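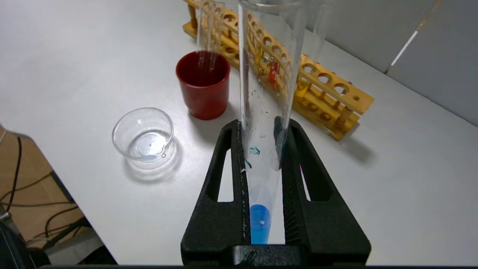
Jekell is the bit of software that decides when a gripper should stop squeezing and start moving. I wrote it because I got tired of tuning grasp scripts by hand for every new piece of glassware, and glass is where most of the trouble lives. A clear tube on a light table gives a depth sensor next to nothing to hold on to, so Jekell mostly ignores depth up close and works from edges and color in the wrist view instead. With a tube held upright between the fingers like this one, the easiest thing to find is the blue liquid down in the rounded bottom, and the droplets on the inside wall are the easiest thing to get wrong. Early versions kept reporting a second liquid level wherever a blue-tinted drop stuck to the glass a little higher up. That's fixed (mostly — see Known problems).

What's in the repo

jekell/grasp has the close-and-hold controller. jekell/level has the liquid level finder. jekell/plan is a thin wrapper that asks your motion planner for paths that keep the tube upright, and backs off if it can't get one. tools/ is a grab bag: a log viewer, a threshold tuner with sliders, and a script that replays a run without any hardware attached. Start with the replay script, it's the most fun and you can't break anything with it.

Getting started

You need Python 3.8 or newer and a working wrist camera driver. Then:

pip install -e .
python tools/replay.py samples/first_run

If a window opens with a tube in it and a horizontal line sitting on the liquid, you're good. If the line is jumping all over the place, open the tuner and bring the saturation floor up until it calms down. I leave mine at 47, which suits our lights and may be terrible under yours.

For a real arm, copy config/default.yaml to config/local.yaml and edit that one. The settings you'll care about:

grip_force_limit: where closing stops. Set it low and creep up. Please don't start with your nice glassware!
tilt_limit_deg: 12 by default. The planner throws out any path that leans the tube further than this.
level_window: how many frames get averaged before a level is reported. Bigger is steadier and slower.
background: "light" or "dark". There's no auto mode yet, I keep meaning to write one.

How the hold check works

Once the fingers close, the controller waits for the finger position to settle and then compares the edges of the tube in the wrist view over a short stretch of frames. If they drift along the finger, that counts as a slip and you get a SLIP event on the bus. What happens next is up to you. My own setup tightens once and then gives up, and I'd suggest the same, since tightening in a loop is a great way to make shards.

The sample data

The full set is called Vatorport and has 2,000 short clips with the level marked by hand. Notburga Riedl did most of the labeling and also wrote the labeling guide, which you should read before adding clips of your own. Her rule is that you mark the bottom of the curve, never the top, and droplets don't count as liquid no matter how big they are. The first 100 clips ship with the repo and the rest come down with tools/fetch.py.

Known problems

Clear liquid in clear glass is still bad. The finder returns None a lot of the time, and I'd take None over a wrong number.

Anything strongly colored behind the tube can leak into the level estimate. Red cups, other filled tubes, a blue glove, all of it. Move it or mask it.

Where a finger shows through the glass as a dark band, the edge finder sometimes locks on to that instead of the tube wall. The Benítez filter (edge_filter: benitez) helps but costs you some frame rate.

Presa, the old planner wrapper, is gone as of July. If your scripts import it, swap in jekell.plan and rename hold_up to keep_upright. Everything else has the same name.

Patches are welcome, and so are clips of it failing. Attach the log file along with the clip — the replay script needs both.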